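Shared bench report: two-arm rig, shoe cabinet task

The November block of bench time at the Mimico workshop went mostly to simulation. The two-arm build, which members know as Irnden, has its second shoulder mounted but not yet wired, so the shoe cabinet task is being worked out in the rendered entryway before any of it is tried on hardware. The task is to put a pair of sandals on the lower shelf, one per gripper, without touching the sneakers above.

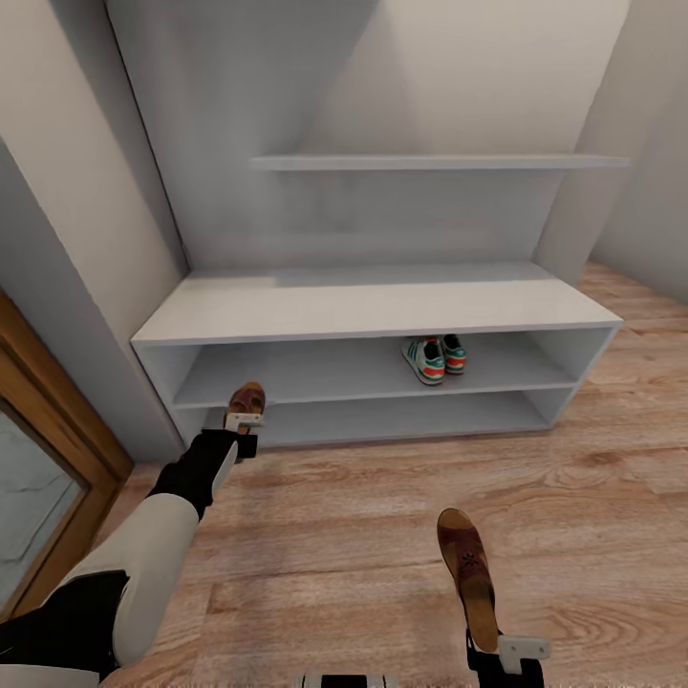
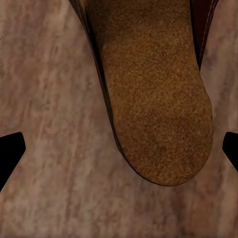
Rendered views from the simulator, the first over both arms and the second between the fingers of one open gripper.

Each run is scored on three things: both sandals fully on the lower shelf, neither one overhanging the front edge, and the sneakers left where they were. A run that drops a sandal is stopped and logged as a failure, even if the arm could have picked it up again. The log now holds 2,537 runs. Of these, 1,415 met all three conditions.

Failures fall into two main groups. The larger is heel grip slip. The sandal is held by the heel with the toe up, and it has to be tipped forward to go into the shelf opening. If the grip point is too far back, the sandal pivots between the fingers and the toe catches the underside of the upper shelf. Moving the grip point forward by 14 mm reduced this in the left arm. The right arm still shows it, and the offset in its tool file is being checked.

The second group is arm conflict. With both arms moving at once, the forearms come too close in front of the cabinet and the planner stops. The present fix is to hold the right arm back until the left has released and cleared the opening. This adds 8 seconds to a run. A shorter wait is possible if the planner is given a narrower keep-out volume around the elbows, but the elbow covers on the real arms are larger than the model shows, and the model should be corrected first.

The physical side is slower. Finger pads for both grippers were cut from sheet rubber and glued, and one has already lifted at a corner. The Troreo driver boards are set to the same current limit on both arms. The Lanz power supply has been moved off the bench top to the rail underneath, and its fan needs clearance, so please do not store stock in front of it.

Still open:

Wiring of the second shoulder, including strain relief at the base.
Revised elbow dimensions in the model.
A test cabinet. The opening height matters more than the width. If you have an open-fronted unit with two shelves that you no longer need, leave a note in the bench book.

The simulation files and the run log are in the shared folder under Irnden. Please copy the configuration before changing it, and record the grip offset used with each batch.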